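Search this site Enter keywords Go

Student Project Report: Gathering Simulated Grasping Examples for a Shelf-Picking Learner

Project Feltisier

10 May 2018

1. Purpose of the Project

The Feltisier project was set up to build a collection of examples from which a learning system could be taught to take packaged food from a shelf. The work was carried out entirely in simulation. Physical trials were left out of the plan at the proposal stage, as the department's only suitable arm was reserved for another course through the end of April.

The learning system itself, named Starari, was provided by an earlier student project and was not changed. This report is limited to the examples: how they were recorded, how they were sorted, and which of them were judged fit for use.

2. Recording Method

Each example was made by a person operating the simulated arm through a hand controller. The simulator, Grulum, stored the position of every joint together with views from cameras placed on and near the arm. The operator began each attempt with the gripper open and was asked to approach one named item on the shelf. An attempt ended when the operator pressed the stop key or when the time limit was reached.

The items were boxes and cans of the kind found in a kitchen cupboard. They were placed at different levels of the shelf, and their positions were changed between attempts. Some were allowed to start at an angle, so that the collection would not consist only of neatly standing goods.
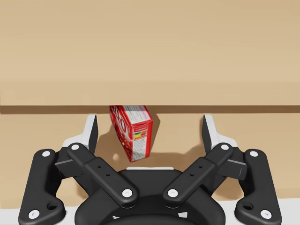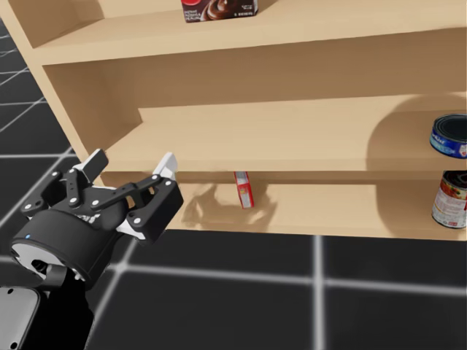
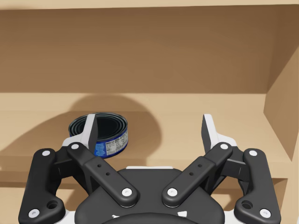 Simulated gripper and packaged food items at the shelf unit.

Kanaan
Student Author, Project Feltisier

3. Size of the Collection

The proposal called for 3000 attempts. This target was set before the operators had used the controller and was found to be too high for a single term. The final collection holds 216 attempts, of which 33 were set aside after review. The remaining attempts were passed to Starari in the format it already accepted.

4. Review and Labeling

Every attempt was played back at half speed by a student who had not recorded it. The reviewer assigned one of three labels: complete, partial, or unusable. A complete attempt ended with the item held clear of the shelf. A partial attempt included a sound approach but no lasting grip. Partial attempts were kept, as the approach portion was considered useful for training.

Attempts were marked unusable for the following causes:

- The recording started after the arm had begun to move.
- The item named in the log did not match the item approached.
- Part of an item passed through a shelf board or through a finger.

The last cause was the most difficult to judge. Thin boxes near the front edge of a board could look acceptable from one camera and plainly wrong from another. Reviewers were therefore told to check at least two views before deciding – a step that slowed the work but was kept to the end of the term.

5. Difficulties Met

Operators reported that low, round cans were harder to approach than boxes. From the camera behind the palm, the fingers hid the side of the can during the final part of the reach, and several operators stopped early to check their position in another view. These pauses remain in the recordings. It was decided not to cut them, although Starari may learn to pause in the same places.

Lighting was held constant in Grulum. The shadows of the gripper and the items fall on the shelf in much the same way throughout, and a learner trained only on this collection may depend on them. Varied lighting was requested in April but could not be added without repeating earlier recordings.

6. Recommendations

Future groups are advised to agree on the labels before the first recording is made. In this project the label "partial" was added late, and the earliest attempts had to be reviewed a second time. It is also advised that the name of the item be entered by the simulator and not typed by the operator.

The recordings, review sheets, and controller settings have been placed in the course archive under the project name.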